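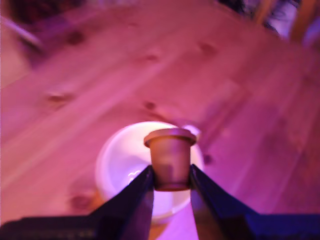
Vasitos, un bol y una mesa: nuestro proyecto de preparar y ordenar

Categoría: Trabajos del alumnado > Organización en casa

Inicio | Proyectos | Talleres | Galería | Contacto

Os cuento el proyecto que hemos hecho Precious Magbanua y yo este trimestre. La idea salió de una pregunta bastante tonta: ¿por qué tardamos tanto en preparar una mesa para cocinar si casi todo son cuatro cacharros? Mi compañera decía que el problema era la cantidad de cosas, yo decía que era el sitio donde las dejamos, y como ninguna cedía decidimos probarlo en serio (bueno, todo lo en serio que se puede con boles y vasitos).

Empezamos en julio con una lista de lo que se usa de verdad en una receta sencilla. Nos quedamos con un bol blanco poco hondo y unos vasos pequeños para ir echando ingredientes ya medidos. Los vasitos que más me gustan son los de color tostado, un poco más anchos por arriba y con el borde hacia fuera, que parecen macetas en miniatura. Caben en cualquier lado y se vacían en el bol sin tirar media cucharada fuera, que con los otros me pasaba siempre.

Luego vino la parte de cronometrar. Hicimos 40 rondas, siempre con la misma lista: sacar las cosas, colocarlas, pasar el contenido de los vasitos al bol y recoger. Al principio una ronda completa nos llevaba 132 segundos - ¡una eternidad cuando tienes a alguien mirando el reloj! - y al final, con todo en su sitio fijo, bajamos a 66. La mitad justa. Precious todavía dice que fue porque ya nos lo sabíamos de memoria, y algo de razón tiene, así que lo hemos puesto en el apartado de dudas.

El sitio fijo lo cambiamos varias veces. Primero pusimos todo en el centro y no quedaba hueco para trabajar. Después probamos a mandar al fondo lo que no se toca durante la ronda, pegado a la pared, y dejar libre la parte de delante.

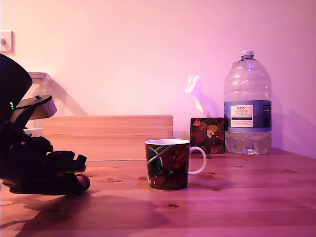
Con la tabla larga de madera clara apoyada contra la pared ganamos muchísimo espacio, y el recipiente transparente con tapa se quedó en su esquina hasta el final del proyecto. Que se vea lo que hay dentro ayuda más de lo que yo pensaba, porque dejas de abrir tapas para comprobar. Lo de las etiquetas lo descartamos enseguida, se despegaban con las manos mojadas y acababan en el bol.

Nuestra tutora, Shiela Macaraeg, nos pidió que lo repitiera gente que no conociera el método. Lo probaron siete compañeros y la mayoría dejó los vasitos a la derecha del bol sin que les dijéramos nada, menos los dos zurdos, claro. Para el trimestre que viene queremos repetirlo con una receta más larga y con el fregado incluido, que esta vez nos lo saltamos.

Contacto: secretaría del Taller Bañez | © Taller Bañez | Volver arriba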